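Buy the Fingertips First

I have now sat through three rounds of equipment budgeting for a small robotics shop, and I'd like to make a case for spending the money backwards. Start at the fingertips and work your way back to the arm. Most people do it the other way around (I certainly did) and then wonder why a very nice arm spends its first six months dropping things.

Some background so you know where I'm coming from. I run the workbench side of Graltwood, a little outfit in Ternville that sets up arms for kitchens, canteens and the occasional catering company. We are not a big lab. When we buy something that costs more than a decent used car, everybody in the building has an opinion, and for a couple of weeks it's all we talk about at lunch.

Our first big purchase was all about the arm. We had a spreadsheet with reach, payload, repeatability, warranty and noise, and we scored everything and colored the cells green and yellow. It was a beautiful spreadsheet! The gripper had one line near the bottom. It said "gripper, TBD," and next to it was a number I'd made up while waiting for the coffee to finish.

You can guess the rest. The arm came in August, right on time, and it was lovely. Then we bolted on the gripper that fit what was left in the budget and spent the whole fall fighting with spoons.

Flatware is mean stuff. It's thin, it's slick, it's curved in more directions than you'd think, and it sits so low on a table that your fingers have to come down almost to the surface to get hold of it. A box is easy and so is a bottle. A salesperson will always bring a box and a bottle to the demo, and I don't blame them, I'd bring a box and a bottle too. But our customers set tables, so a box tells me almost nothing.

So my first rule for anybody planning a purchase is to write down the worst object you'll have to handle, before you look at a single brochure. Not the typical one. Ours was a dessert fork lying on its side against a plate. Once we had that on paper, half the candidates dropped off the list in an afternoon, and the arguments got a lot shorter.

The second rule is to budget for wear as a thing that happens every month. Fingertip pads wear out. They go shiny, they pick up grease, the little ridges round off, and one morning the forks start sliding. A set of replacement tips costs us 20 dollars if we order the plain ones from Cistov, and I used to put them under "miscellaneous" with the tape and the zip ties. Terrible idea. Miscellaneous is the first line anyone cuts. These days they get their own line with a year's supply in it, and when somebody asks whether we could trim it a bit I say no and offer up the nice monitor instead.

Third, and this is the one that gets me into trouble, is that you should buy props. Real ones! I mean forks, knives, napkins, cups, the whole drawer, in as many finishes as you can stand. Last year I asked for 700 dollars for tableware and got looked at as if I'd asked for a boat. But a mirror-bright handle and a brushed one look completely different to a camera, and a patterned cloth behind them changes things again. If you only ever practice with one dull steel set on a plain table, you're building something that works on one dull steel set on a plain table. We spend more than that on cables.

Haris Ivanov, who keeps our books and is much more patient with me than I deserve, pushed back on the tableware. His point was that a customer will always have some fork we don't own, so where does it stop? Fair question, and I don't have a great answer. My best one is that it stops when a new set from the thrift store doesn't surprise us anymore. We're not there yet. Green-handled things with gold-colored metal were last month's surprise, and I won't bore you with the afternoon we lost to reflections.
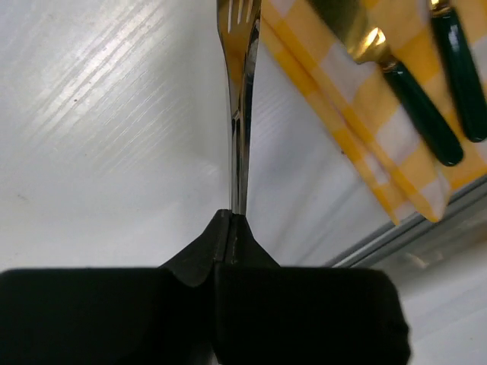 Then there's the wrist camera question, which comes up in every planning meeting. Do you spend on the camera at the wrist, or on a better one looking down from a stand? If the money only stretches to one good one, I'd put it at the wrist every time. When you're closing on something as narrow as a handle, the last bit of the motion is all that matters, and from a stand the gripper tends to hide exactly the part you want to see. A colleague at Jitpraphai who does warehouse picking disagrees with me completely, and for big cartons she's probably right. We've agreed to stop bringing it up over dinner.

What did all this come to? The last quote we approved for a complete hand, meaning gripper, tips, camera, mount and cables, was 1,929 dollars. The year before I would have called that outrageous for something that isn't even the robot. But we kept the old arm, the one from the first spreadsheet, and skipped the upgrade everybody was itching for. I'd rather have a so-so arm with a good hand than the reverse, and I say that as a person who really, really wanted the new arm.

I should be fair to the other side. If you're moving heavy things, or your parts are all identical, or you've got a safety inspector with strong feelings about reach, then the arm may well deserve to come first. And there's a resale argument too: arms hold their value and grippers mostly don't. Haris brings that one up a lot. I still think it's an odd way to shop, planning for the day you give up on the thing, but I see why it comforts a bookkeeper.

One more item for your list, and it's a cheap one. Set aside time on the schedule, on paper, with a name next to it, for somebody to do nothing but pick things up and put them down before the system goes anywhere near a customer. We do 150 grasps on each new object now, and we log the boring ones along with the drops. It's dull work and it always gets squeezed when a delivery runs late. Put a dollar figure on it if you have to. People respect a line with a dollar figure far more than they respect a line that says "testing."

Our next budget is due on 2nd May, and I've already typed the first row. It says "fingertips." The arm is somewhere down around row twelve, after the napkins, and I'm expecting a visit from Haris any minute.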